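# Wildlife of the Fenolbridge Valley

The **Fenolbridge Valley** is a wooded upland valley known for its populations of small and medium-sized carnivores, among them the pine marten, the polecat and the Eurasian otter. It is drained by the Tveit, a shallow river that rises on open moorland and leaves the valley through a narrow gap below the village of Fenolbridge. Most sightings of the valley's mammals are made by residents, often from houses and gardens at dusk, and local knowledge of the animals depends heavily on these reports.
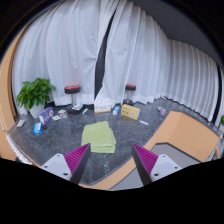
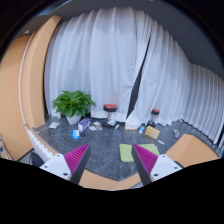
Several residents have disputed the view that martens came back to the valley only in recent decades. One letter to the Fenolbridge parish newsletter held that the animals had never left the upper woods, that farming families there had always known of them, and that the lack of older records showed only that no one had asked. The writer added that a marten seen crossing a yard wall in winter "was no more remarkable to us than a heron." Later accounts of the valley generally treat the question as open.

## Setting

The valley runs from north to south and is divided by the Tveit into two unequal parts. The western side is steep and carries old oak and birch woodland, with holly beneath. The eastern side is gentler, and most of it is enclosed pasture bounded by hedges and dry stone walls. Above the pasture lies Celtimard, a conifer plantation of 388 acres, parts of which have been thinned and allowed to fill with rowan and bramble.

Older houses in the valley stand close to the woodland edge. Many have outbuildings with open lofts, and these are used by owls, bats and, less often, martens.

## Mammals

### Pine marten

The pine marten (*Martes martes*) is the best known of the valley's carnivores. It is most often recorded in the western woods and along the lower rides of Celtimard. Dens have been found in hollow oaks, in the old nests of larger birds and in the roof spaces of barns. Young are born in spring and usually begin to leave the den in June, when family groups may be seen in daylight.

Martens in the valley eat voles, small birds, beetles and fruit. Rowan berries form a large part of the diet in early fall. Droppings colored by berries are a common sign of the animal on forest tracks, though they are easily confused with those of the fox.

### Polecat

The polecat (*Mustela putorius*) keeps mainly to the eastern pastures, where rabbits are plentiful. Some animals show pale fur on the throat and feet, which may point to past crossing with escaped ferrets. Reports of such animals are listed separately in the local records.

### Otter

Otters (*Lutra lutra*) use the whole length of the Tveit. Spraints are found regularly on the flat stones beneath the Fenolbridge road bridge. Sightings are most frequent in cold weather, when the side streams freeze and the animals move down to the main channel.

### Domestic cats

Reports of unfamiliar or unusually large cats are received from time to time. Those supported by clear evidence have all been identified as domestic animals, commonly long-haired tabbies living on farms.

## Recording

Organized recording in the valley is carried out by the Jidier Mammal Survey, which takes its name from a farm on the western side. The survey divides the valley into 20 sections, each walked on a fixed route for tracks and droppings. Casual sightings from residents are accepted as well - these are graded by the quality of the description and by whether a second person was present.

The survey's first full list held 156 accepted records of carnivores other than foxes and badgers. Only 2 of these came from the open moor. Reports made from indoors, through kitchen or landing windows, are marked with a separate code in the list, as the distance to the animal is often hard to judge.

## Threats and management

Road traffic is the main known cause of death for both otters and polecats. A ledge was fitted beneath the Fenolbridge road bridge so that otters could pass under it during floods instead of crossing the road. Poultry keepers on the western side are advised to close henhouses before dusk and to cover any gap wide enough to admit a marten.

Felling at Celtimard is suspended within a set distance of known dens during the breeding season. The length of the suspension has been a matter of disagreement between the survey and the plantation's managers, and it is reviewed each year.

## See also

- Mammals of upland woodland
- River Tveit
- Celtimard plantation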